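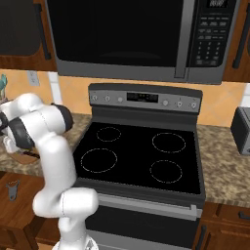
Gandell, el brazo para cocinas de trabajo

Os cuento cómo lo vivimos nosotros, que para leer fichas técnicas ya tenéis el PDF. Yo llevo la cocina del comedor de Zukance (desayunos, comidas y el turno de los sábados, que es el peor) y desde agosto trabajo con un Gandell al lado de los fogones. Brazo blanco, articulado, con las tapas de las juntas en negro. Se monta a un lado de la placa y llega bien hasta los mandos y la puerta del horno.

¿Qué hace en mi cocina? Lo pesado. Abre y cierra el horno, mueve ollas, remueve el sofrito cuando yo estoy con los pedidos y apaga el fuego si me olvido, ¡que me olvido! Lo de probar de sal sigue siendo mío y pienso defenderlo con uñas y dientes.

Antes de tocar un fogón de verdad, todo se ensaya en Tipoki, el simulador que viene incluido. Montas tu cocina en pantalla: la placa de cristal negro con sus cuatro zonas, el microondas encima, los seis mandos en el panel de atrás, los armarios de madera, hasta los azulejos color melocotón si te apetece. Nosotros hicimos 245 ensayos con una sola receta de lentejas y no manchamos ni una cuchara.

Al principio hubo caras largas, no voy a decir que no. Mi compañera Titilayo Nwankwo preguntó el primer día que a quién pensaban quitar el turno, y preguntó bien. Al final nos sentamos con la empresa y se pactó por escrito: mismas plazas y mismas horas, con otro reparto. Ahora ella programa las recetas por la mañana y ya no carga las bandejas del horno. A mí me duele menos la espalda, aunque echo de menos algo del jaleo de antes, cuando éramos dos gritándonos por encima de las ollas.

Lo que menos me gusta: limpiar las juntas al cerrar es un rollo, y la guía rápida tiene 76 páginas (¡rápida!). El botón de parada va aparte, así que pedidlo con el brazo.

El Gandell con licencia de Tipoki sale por 3.713 euros. La instalación se presupuesta según la cocina.

Productos relacionados
Fotlow, soporte lateral para encimera
Tipoki, licencia adicional
Gandell, botón de parada
Gandell, juego de fundas lavables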